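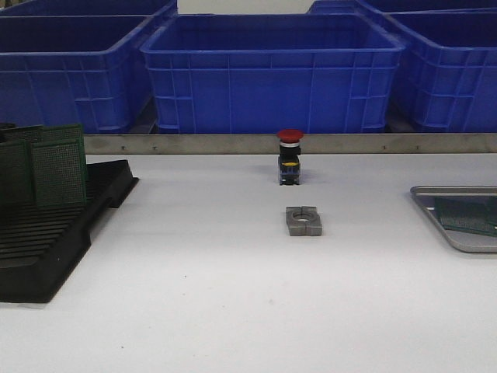
Figure 3. Blue crates on the shelf behind the sorting table, Sallard site.

### 4.2 The crate as a unit of good intentions

Every household storage system we studied rests on a theory of the crate, usually unstated. At Sundalbridge the theory was that a crate is a category: one for cables, one for paint, one for the things that belong to the car. At Sallard, where the shelf in Figure 3 stands directly behind a white worktable, the theory was that a crate is a delay. Items went into it on the understanding that someone would think about them later. Both theories were held sincerely, and both produced crates of much the same contents by September.

We logged 1526 items placed in open-topped plastic crates across the two sites. Of these, 779 were taken out again during the study period. The rest stayed where they were, which their owners described in interviews as "sorted." We have kept the word in our tables, with quotation marks.

Three properties of the crate deserve more attention than the storage literature has given them. The first is the opaque wall. A ribbed blue side tells the user that there is a crate, and very little else. Participants at both sites were offered labels and took them gladly. At the final visit we found 21 labels still in use, several of them on the wrong crate and one on a thermos.

The second is the open top, which makes depositing an object almost free and so removes the brief moment of doubt that a lid provides. Asfaw's lidded condition (Section 3.4) slowed deposits considerably. It also led to a great many objects being placed on top of lids — a behavior we had not provided a code for and had to add on a Friday afternoon.

The third is height. A shelf slightly above the table puts the rim within easy reach and the bottom of the crate out of sight, so the user sees the top layer and reasons from there. Aleksi Kallio, who coded the retrieval sessions, proposed the term "surface optimism" for the resulting belief that the scissors must be in there somewhere. The term did not survive internal review, but we have not found a better one.

Crate position mattered more than crate contents. Crates facing the user squarely were searched first, whatever they held, and crates at the ends of a row were searched last, often with a sigh. We did not code sighs. When the Drullatberg protocol was applied and the crates were rotated one place each week, searching evened out along the row, and so did complaints.

Nothing in these results argues against crates. Participants liked them, and at the end of the study asked to keep them. Our catalog of possible item types, which runs to 1000 entries, still has no entry for an empty crate stored inside another crate, and the Sallard data suggest that it needs one.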